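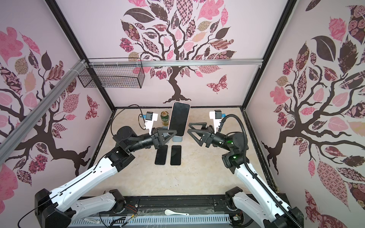
I have been living with Ganamico for most of the winter now, and I think I can finally say something useful about it. For anyone who hasn't come across it, it is a planning and control package for two-armed setups, sold by a small outfit called Vistham, and its whole selling point is that it plans both arms together and keeps them from knocking into each other. That matters a great deal on a bench like mine, where a pink phone sits upright in its stand in the middle, two black ones lie flat in front of it, and the two grippers have to meet over the lot with only a small gap between them. My old planner, Rangel, treated each arm as though the other had gone home for the day, and I wrote an embarrassing amount of code to stop them meeting in the middle.

Installation was gentler than I feared. You describe your arms, your table and your walls in one plain text file, and it draws the result in a little viewer so you can see if you have put a shoulder on backwards (I had, on the left, and it took me a whole evening and a pot of tea to spot it!). The walls deserve a mention, as my arms work inside a three-sided enclosure and plenty of planners assume you have endless space behind you. Ganamico lets you pad each wall by a different margin, and it respects those margins even when it is in a hurry.

Now, the planning itself. I ran the same phone-handling job 387 times with my own settings, lifting a phone from the flat pair and offering it up to the stand, and 3 of those runs ended in a refusal to plan. Not one ended in a bump. The refusals all came with a readable message naming the two parts it was worried about, and I could have hugged whoever wrote that. A typical plan comes back in 242 milliseconds on my ageing desktop, which is quick enough that I have stopped noticing the wait.

Perception is the weaker half, I am sorry to say. The wrist cameras calibrate nicely, and the handover between left and right views is smooth, but the built-in object finder struggles with dark glass. A black phone screen gives it so little to hold on to that it will happily place the edge a finger's width away from where it is. Drinks cans it likes very much. I ended up feeding it poses from my own detector through the plug-in port, and that worked well once I had found the right page of the manual, tucked away under "Advanced". Torunn Ljungberg at Vistham answered my email about it over a weekend, very kindly, and says a better finder is on its way.

A few grumbles. The log files are enormous. The viewer forgets its camera angle every time you reload. Cables aren't modelled at all, so you must fatten the forearms by hand to allow for them, and I do wish there were a simple tick box for it. I have not tried the Plilerholm add-on for force control, so I can't help you there.

Would I buy it again? Yes, gladly, for the two-arm planning alone. If you only have one arm, Rangel will do you perfectly well and leave you some money for a second.

Reviewed Sunday, January 8, 2023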